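Refurbished workstation towers – the Trumus range
14 shares | 3 comments

We're very fond of these big black towers at Grivcombe, and it's lovely to have another batch of them! They come out of offices, mostly, and they have years left in them. Each one is opened up, cleaned, tested and put back together before it goes on sale, with 16 GB of memory fitted as standard (40 pounds extra doubles it). 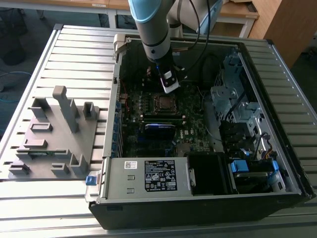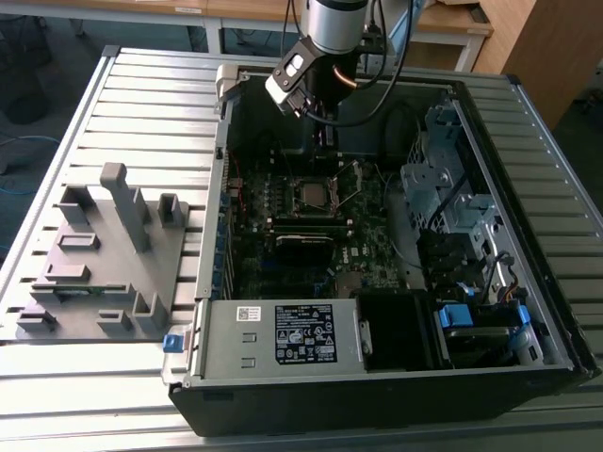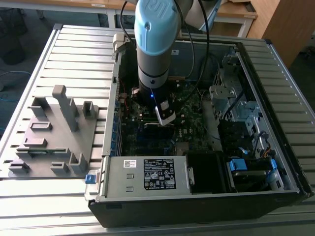
Choosing a second-hand computer is much easier once you know how simple it is to look after, and this is where these towers shine. The side panel comes off and you can get at the whole inside with the case lying flat. Look for the blue plastic – the clips down the expansion slots, the latch poking out by the power supply, the tabs over by the drive cage – and you'll soon find your way about. Nasrin Kazemi does our final checks and still says they're her favourite thing to work on.

Stock code 3271. Collection from our Berkedville shop or delivery in a padded box. Keyboard, mouse and screen are sold separately. More are due in August, so do ask if we've run out.

3 comments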